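Wicker baskets: keep or bin?

levville_lou
Having a big sort-out and I'm down to the baskets. I've got a dark brown woven one, rectangular with rounded corners and a braided rim, and I can't decide! It lived on the bathroom shelf for 9 years and I'm a bit fond of it. 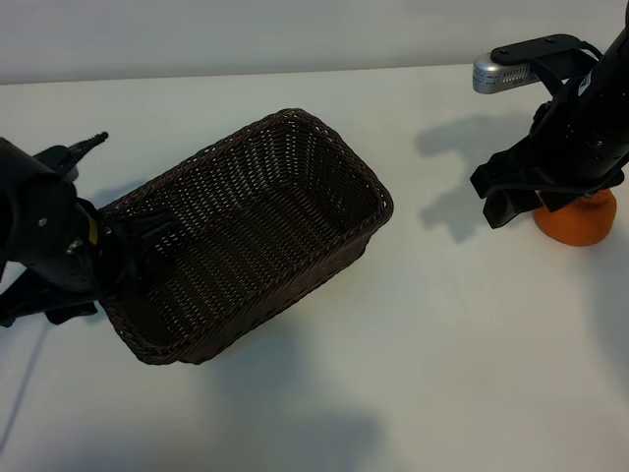
My other half reckons they just collect dust and we should get plastic tubs like everyone else. What do you all do with yours?

Jugah80
Plastic every time, sorry. Wicker snags my jumpers and you never get the fluff out of the weave.

conenkate
Oh don't bin it! Soft brush, then a damp cloth, then dry it well away from the radiator. Mine were bought in 2000 and they're still going (bread, post, odd gloves, you name it).

Jugah80
Fine for bread. I still wouldn't put knitwear in one.

levville_lou
Could line it with an old pillowcase? I'll try that tonight and see if he notices.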